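Two people wanted for a home robot build – Pralia
Last updated: March 9, 2020

We are Desta Derese and Tassanee Suwannarat. We build a small household robot, which we call Dundo, in the living room of our home, and we look for two persons to join us. The work is practical: keys, toys and other small things, a stool, a marble floor.
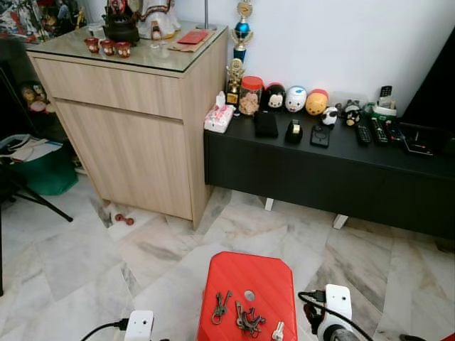
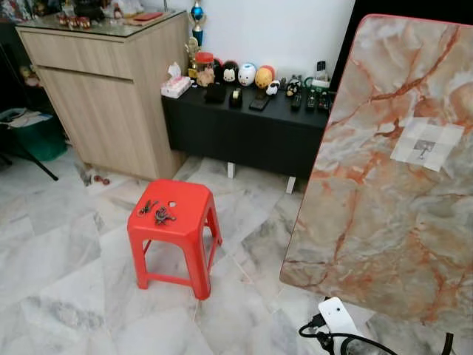

The red stool is our usual work place for the keys.
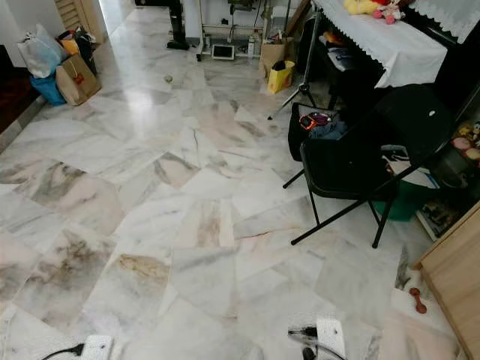
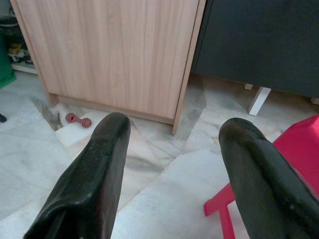

What you will do

You will help us with the wiring, the gripper fingers and the practice of picking up. One session takes 90 minutes, and we plan 13 sessions until December. Part of the time you will write notes in our notebook, so please have readable handwriting.

Whom we look for

– You can solder, or you want to learn it seriously.
– You are patient with cables.
– Some Python is welcome but not required.
– You are at least 18 years old.

Students and retired persons are equally welcome. We speak English during the work.

What we offer

Each person receives 3,000 for the full series, paid in two parts, and a warm meal after every session. We are a private project and cannot give a work contract.

How to apply

Please write a short letter to Tassanee, with one thing you have built or repaired – also if it did not work. Leave it at the Varghese hardware shop, in the box with the name Dundo. We answer every letter within nine days.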